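Zurkance Bath Towel, Dark Gray

Item 228
Sold by Trustel Home Supply
Pack of 2

The Zurkance is the heavier of the two bath towels we carry from Nutach. It is a cotton terry towel with a deep pile on both sides and a flat woven band near each end. Hotels and gyms order it by the case, and we also sell it in pairs.

Details
Fiber: 100% cotton
Case quantity: 24
Hanging loop: one, on the long side
Colors: dark gray, white, Millet (a pale tan)

Care
Wash before first use, on warm, with similar colors. Expect lint for the first few washes. Skip fabric softener, as it leaves a coating that makes the towel slow to soak up water. Tumble dry on low. If a loop pulls, trim it with scissors.
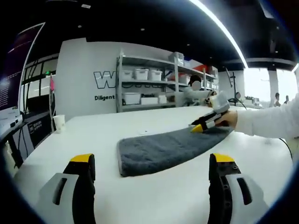 Shelf space is the usual question with a towel this thick. It doesn't press flat the way a thin gym towel will, so leave some room above the stack. Folded into a long strip, like the dark gray one on the white table, it goes over a rail or along the back of a bench. For narrow shelves, fold the strip again.

Millet is out of stock until June. For case orders, write to Margarida Matos in the order office and include the item number.

Page updated 1/17/19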